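Gretero opens remote teaching room for household robots in Skusomthorpe

The robotics company Gretero has opened a teaching room in Skusomthorpe where people with no technical background can show a robot how to do household work. The room has 11 operator seats, and the first group began in November.

Operators do not touch a real machine in the beginning. They sit with 2 hand controllers and guide a simulated robot through simple tasks, such as picking up a cloth, opening a drawer or moving a bottle from one shelf to another. The software, called Dresov, records every movement of the hands. Only after the operator has finished 30 accepted demonstrations does he or she go to the second part of the building, where a real arm is taught in the same way.

"We wanted that a person who cleans houses for a living can teach this, and our engineers can listen," said Baiba Rozīte, who leads the project. "An engineer will often choose a movement which is short for the robot. A cleaner will choose the one that leaves no dirty corner."

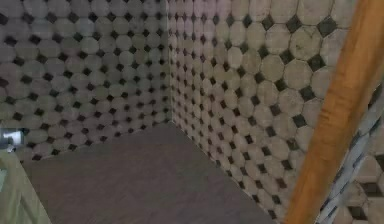
Dresov builds its practice rooms by computer, and the operators have strong opinions about them. Dace Mets, one of the first group, said that small tiled rooms are the most tiring to work in. With the same pale octagons and dark diamonds on both walls, she said, the eye has little to hold on to, and it is hard to judge how far away the corner is. A long wooden pole close to the viewpoint hides a part of the wall, so she must often turn the view before she moves the hand. The plain floor is easier for her -- there she can plan a path calmly.

The company says that such difficulties are included on purpose. The wall patterns, colors and objects are changed between sessions, so that the robot does not learn only one room by heart. A demonstration is rejected if the hand hits a wall or if the operator stops for a long time in the middle of a task.

Not everyone is convinced. Aivar Grīnberga, who teaches automation at the Venckus training center, thinks that guiding a real arm directly by hand is still the better way for tasks with contact, for example wiping or scrubbing. "On a screen you do not feel how hard you press," he said. Rozīte agreed that this is a weak point, and said that controllers with force feedback will be tested at 5 of the seats during the winter.

Operators are paid by the hour and not by the number of demonstrations. Applications for the next group can be made at the front desk until 5 in the afternoon. Previous experience with robots or computer games is not required.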